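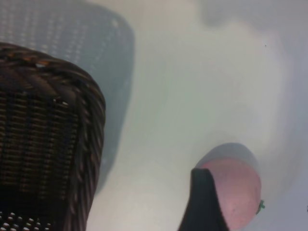
Figure 1. Dark brown wicker basket with a braided rim.

Basket Weaving as a Household Trade in Utadham

Group members: Ozan Polat, Natsumi Sasaki, Tuncay Dönmez
Supervisor: Ekrem Ateş

1. Introduction

This report looks at how wicker baskets are made and sold in Utadham and the villages near it. Our group picked the subject after a class unit on small trades. At first we wanted to compare three crafts, but we did not have enough time for that, so we kept only basket making.

We had two questions. The first was how a weaver learns the work and how long it takes before the baskets can be sold. The second was why fewer families weave now than in the time of our grandparents. We did not try to cover the history of basketry in other countries.

2. Method

We used interviews, a short survey and one visit to a workshop. The interviews were done in June by Ozan and Natsumi. Tuncay wrote the survey and handed it out at the covered market in Bretow in the mornings, when most people do their shopping. We got 329 answers. Some people skipped the last page, so the totals for those questions are lower and we only talk about them in general terms.

The main interview was with Muammer Karabulut, who has woven willow since he was a boy. We spoke with him twice. The second talk was shorter and was mostly about prices. He asked us not to print what he charges the shops, so we left that out.

3. Materials

Most baskets in the area are made from willow rods. The rods are cut in winter when the leaves are down and the sap is low. They are sorted by length, tied into bundles and left to dry. Before weaving they have to be soaked again. Thin rods need a few days and thick ones need longer, depending on how warm the water is.

There are three common finishes. Brown willow keeps its bark. White willow is peeled in spring. Buff willow is boiled with the bark on and then peeled, so the tannin in the bark stains the wood a reddish tan color. Darker baskets sold in town are often dyed or varnished after weaving. Mr. Karabulut does not dye his own baskets, but he said shops ask for dark ones more than they used to.

Willow from the Yaman side of the river is said to be more flexible. We heard this from several people but could not test it. All of the weavers we met buy at least part of their rods now – growing them takes land and someone to cut them every year.

4. How a basket is built

A round basket starts with a base of crossed sticks called a slath. Rectangular baskets are harder because the base has to be woven flat between two stiff end sticks, usually held in a wooden clamp. The upright stakes are pushed in along the sides of the base, bent up and tied together at the top so that they stay in place.
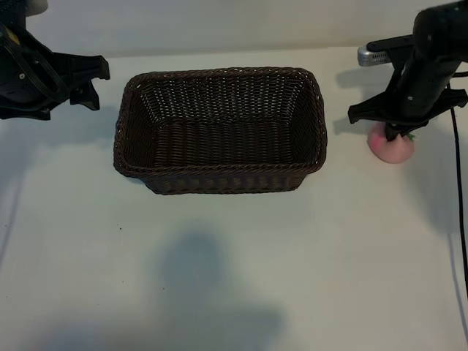
After that the weaver puts on a few rows of a tight weave called waling, which holds the stakes apart at an even distance. The sides are then filled in. A plain over-and-under weave is the quickest. Openwork takes less material but it is easier to pull out of shape, and Mr. Karabulut said he uses it only on baskets for light things such as bread or napkins.

The rim is the last big step. The ends of the stakes are bent down and woven behind each other, and on better baskets this is done as a thick braid. Beginners often let the rods get too dry by this point and they crack at the bend. A cracked stake in the rim cannot really be hidden, so the basket is sold cheaper or kept at home.

5. Survey results

Most people who answered had at least one woven basket at home. The most common uses were storing bread, fruit and laundry. Many of the older people also named picking and carrying grapes, which almost no one under thirty did.

We asked where the last basket had been bought. Chain stores came first, then the market, then gifts from relatives. Buying straight from a weaver was last. When we asked people what they looked at before buying, they put price first and size second. Few people wrote anything about who made it or where.

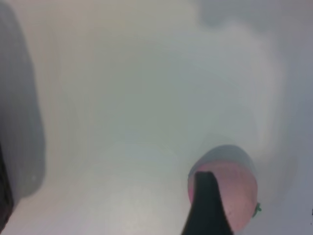 We also asked if people could tell a handmade basket from a factory one. A large part of them said yes, but when Tuncay asked how, the answers did not agree. Some said handmade ones are heavier and others said they are lighter. This was a badly planned question on our part, as nearly all wicker baskets are woven by hand, including the imported ones. The difference is mostly in where they are made and what the weaver is paid.

6. The Kudari workshop

The Kudari workshop opened in 2000 in a former school building. It gives evening courses and has room to store up to 300 bundles of willow. The full course lasts 2 winters. Students make the same small round basket again and again before they are allowed to try a square one, and some leave during this part.

Natsumi tried the first lesson. She finished a base but it was not flat, and she had to undo the outer rows and start them again. Her hands were sore the next day.

7. Problems and limits

Our survey was done only in the morning and only in one market, so people who work during the day are probably missing. We also should have talked to a shop owner. We asked two and neither had time.

If another group continues this work, we would suggest visiting in winter during the cutting. Mr. Karabulut has said he is willing to show it to students, and his telephone number is with our supervisor.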